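Nuchit N2 Two-Finger Gripper with Wrist Camera - Equipment Notes

Stocked by Flernton Equipment. Part 464. Sold with bracket, cable and one spare pair of fingertips.

The maker's sheet calls the Nuchit "safe for shared spaces out of the box." We sell it and we like it, but we don't repeat that line. No gripper is safe by itself. The standards that cover robots working near people look at the whole job: the arm, the speed, the thing being held, the furniture, and whoever might walk past. A certificate for the gripper alone tells you very little about your living room table or your packing bench.

Ask the seller which parts of the claim were tested, and with what in the fingers. A soft toy and a roll of tape are different loads, and a risk assessment should list both.

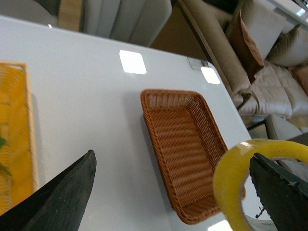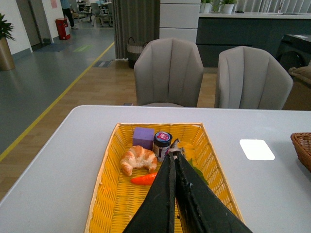

Fingertips wear. The Drukov guide we hand out with every order says to inspect them every 30 hours of use, and we think that's generous. Try 15 if you handle anything with hard edges. Write it down each time, with the name of whoever looked. "Checked regularly" is not a record.

The force limit is set in software, so it can be changed in software. Lock it with a password and measure it yourself with a gauge after every update. We have had 3 units come back to our Fevville shop with the limit set well over what the owner thought it was.

As for the camera, it is not a safety device. It may help the arm find a basket, but it must never be the thing that stops the arm for a person. Buy a proper stop button and mount it where a hand can reach it - we list two that fit.

Returns accepted unused, in the original box. Fingertips are not returnable once fitted.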